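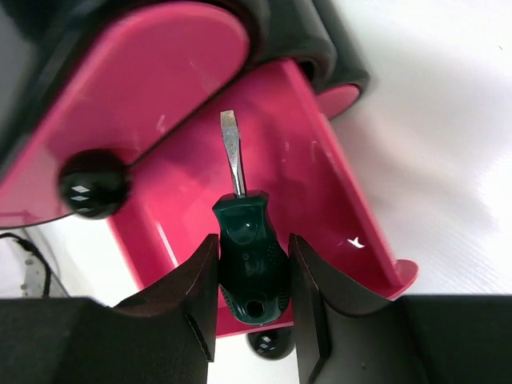 The gripper holds a small screwdriver with a green handle.

Robots & Machines | Ages 8 and up

Why did the robot stop?

At the Nasum workshop, two robot arms practice with small things. One arm is called Trallska and the other is Yakubu. In March they had a problem. Yakubu went to pull a pink drawer, and its fingers closed too early, on air. Then it pushed against the plastic.
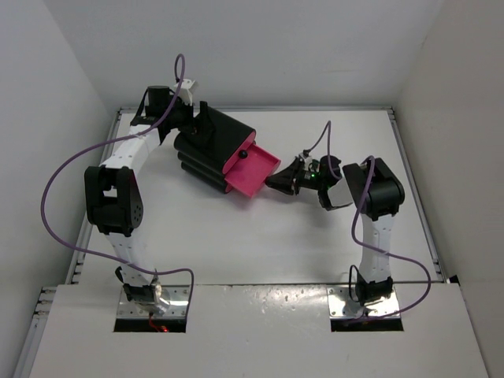 A robot does not feel "ouch" as you do. It measures how hard its motors work. When the number becomes too high, the robot must stop by itself. Yakubu stopped, but 2 seconds too late, and the drawer got a crack.

Finn Kleinschmidt repairs the arms. He found that one number in the program was wrong: the limit was 4000, and it should be 100. Now he tests the stop 4 times before each lesson. Keep your hands outside until the arms are switched off!
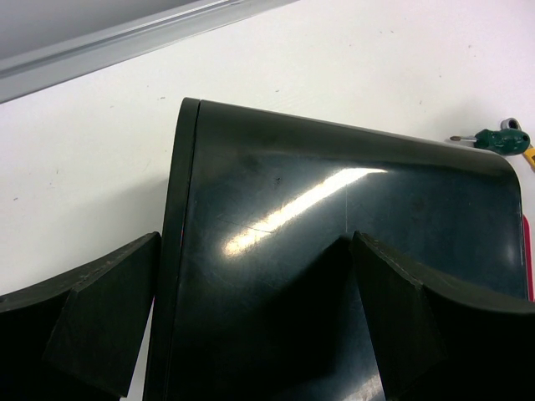 Shiny black plastic between the two fingers.

We use cookies to remember your settings. OK

© Greneo Kids. Back to top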